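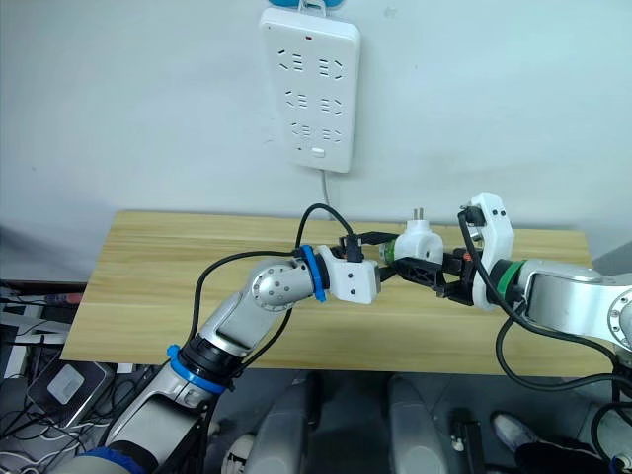

The plug adapter, in the grip of the right arm.

Drahomíra Říha had wanted a robot since she was nine, and at fifty-four she had two, bolted down in her own back room and facing each other like neighbours over a fence. Left was blue. Right was green. She had put them together over sixteen evenings with a secondhand manual from a firm called Disteck, which had translated it into English by way of at least one other language. "Tighten the wrist until friendship," it said on the fourth page, and she had.

"Friendship," said Radomír Halás, from the doorway. "How tight is that?"

"Tighter than you'd think!"

He had come to borrow a ladder. He often came to borrow the ladder, and there was always tea, and by the second cup he would be holding a torch for her or reading out numbers from the laptop. Tonight it was the numbers. She wanted the arms to work as a pair, to hold one thing between them, and she had written 283 lines to make it happen and trusted perhaps half of them.

"What does 3,000 mean?" he asked.

"Milliseconds. It's how long Left waits for Right."

"Seems a long time to keep someone waiting."

She looked at him, then at the screen, and changed it to 1,000. 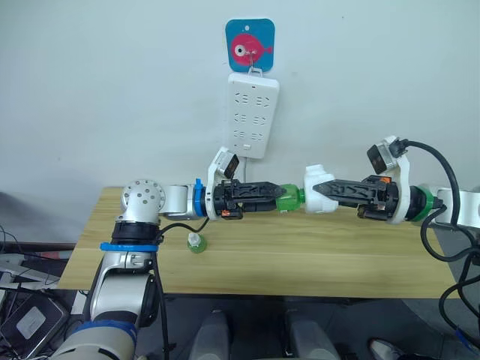
Alomcombe, September 20, 2019

Dear Holub,

You said to write when there was something worth writing about, and there is! They held a bottle. Both of them, together, one at each end, lying flat in the air over the table as if it weighed nothing at all. I had my hand on the switch the whole time and I forgot I had a hand.

I know it is only a bottle. I know the people at Ledex have machines that could do it blindfold, and faster. But I set every one of those joints going myself, in the room where we used to keep the skis, and when the green one reached across and its fingers closed I shouted so loudly that Radomír dropped his biscuit.

The fish is still up on the wall, by the way, the pink one on the blue card. You told me it would never take the weight of a power strip. It has six sockets hanging from it and hasn't complained once.

I have a list as long as your arm (or theirs). The wrists need another go, because the left one settles a shade lower than it ought to, and I want to do something about the cables, which hang down in great loops and make me nervous. And then I want to try the bottle standing up. 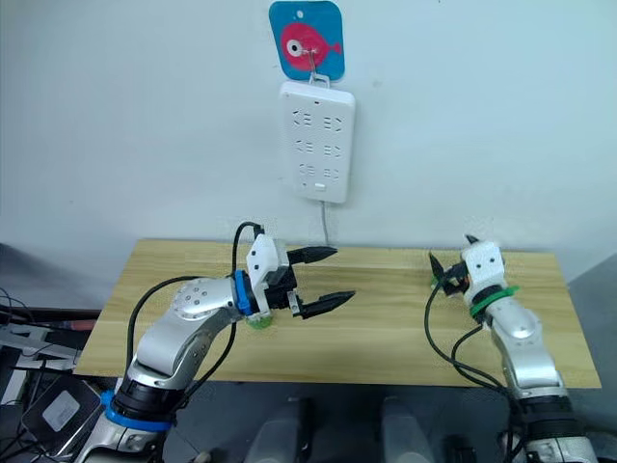 Radomír thinks I should give them proper names. I told him Left and Right are proper names, and he said they are directions, and we argued over it until the tea was cold - very happily, I should add. He has some ideas for the waiting time as well. He wants it down to nothing, so that both arms set off at once and meet in the middle, and I think he may be right, though I haven't told him so. We are going to try it tomorrow after supper.

He still hasn't taken the ladder. It's leaning in the hall where I left it out for him in May, and I hang my coat on it now.

Come and see them when you can. Bring a bottle, any sort, as long as it isn't glass.

Your loving sister,
Drahomíra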